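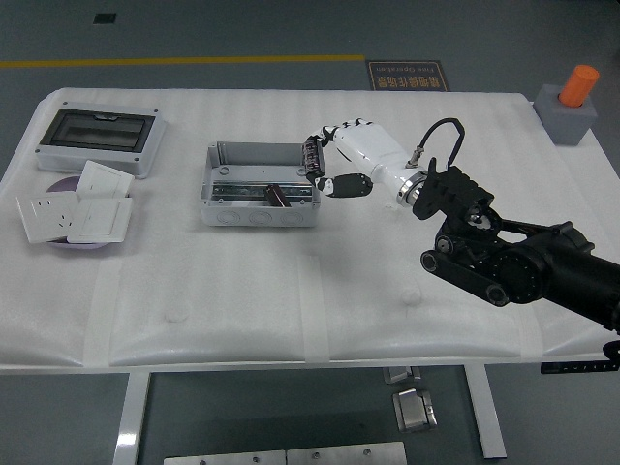 Rorkum Assembly Set: Frequently Asked Questions

Last updated: August

What is in the set?

Recorded examples of small electrical assembly work, performed by a teleoperated arm with a five-finger hand. The first release covers placing parts into junction boxes, mounting components on DIN rail, and moving wall plates between a plate and the table. It holds 542 accepted episodes. An episode is one attempt at one task, from the arm's start pose to its return to that pose.

Who records it?

Operators at the Wadamport site. Checking and packaging are done by Ó Néill, who also maintain the loader. Questions about the hardware go to Wadamport; questions about file contents go to Ó Néill.

Does the policy run during recording?

No. Every episode in the first release is driven by an operator from start to finish. Episodes in which a trained policy runs and an operator takes over will be released separately, with a field marking who was in control at each time step. Please do not merge the two without reading that field.

What does each episode contain?

Head camera video, arm joint positions, finger joint positions, the commands sent by the operator, and a one-line task instruction. Commands and measured positions are stored separately. They differ most when the fingers close on a part, where the command keeps moving and the measured position stops. Train on commands unless you have a reason to do otherwise.

Is there force or touch data?

Motor current is logged for the fingers. It is uncalibrated and should be treated as a rough contact signal. There are no fingertip sensors in this release.

Why is the table padded?

Dropped parts bounce less and the fingertips survive contact with the surface. The cost is that the surface gives slightly under load, so the height of a part resting on it is not exact. If your method assumes a rigid plane, allow for this.

What is the tape for?

The strips of tape divide the work surface into sections. Operators use them to lay out parts at the start of an episode. They are not calibration marks, and their positions are not surveyed. Do not use them to recover the camera pose; the calibration file is the only source for that.

Are the layouts randomized?

Partly. The layout sheet gives a section for each item, and the operator chooses the position and angle within it. Parts on the plate may overlap or hang over the rim. This is allowed, and operators are told not to straighten them between episodes. Early trials with neatly spaced parts gave a policy that failed as soon as two plates touched.

Why are there objects on the table that the instruction does not mention?

They are distractors. A junction box task may be recorded with a distribution box and a plate of socket and switch panels also on the table. The distractor list for each episode is in the metadata. Objects on the floor or on stands beside the table are not listed and should be treated as background.

What counts as a success?

For rail mounting, the component must be seated on the rail and the hand must be clear of the box at the last time step. A component that is in the box but off the rail is a failure. For placement tasks, the part must lie fully inside the box. The label is given by the operator and checked against the video by a second person. Where the two disagree, the episode is dropped.

Are failures included?

Yes, in a separate folder. There are 115 failed episodes, of which 114 have a cause code. The remaining one ended in a logging fault and is kept only because the video is complete. Failed episodes are not part of the 542.

Are regrasps removed?

No. If the operator lets go of a part and picks it up again, the whole motion is kept. Pauses are also kept, up to 10 seconds. An episode with a longer pause is rejected at check.

The hand blocks the view of the part. Is this a fault?

No. With a head camera, the hand and forearm will hide the box on some approaches. Operators are asked to keep the part in view up to the rim where they can, but they are not asked to use an unnatural path to do so. Filter on the occlusion field if you need clear views only.

Can I read part numbers from the labels?

Do not rely on it. Video resolution is not sufficient in most episodes. Part types are given in the metadata.

Is background text edited out?

No. Floor markings and signs are left as recorded. Some text is mirrored. If your model reads text from images, crop to the table area first.

Which loader should I use?

Osta, which is included with the download. It checks time stamps on opening and refuses an episode if any stream has a gap. Use the strict setting for training. The loose setting fills gaps by repeating the last value and is intended for viewing only.

How do I report a bad episode?

Send the episode number, the time step, and a short note on what is wrong. Confirmed reports are added to the exclusion list, which Osta reads on start. Episode numbers are never reused.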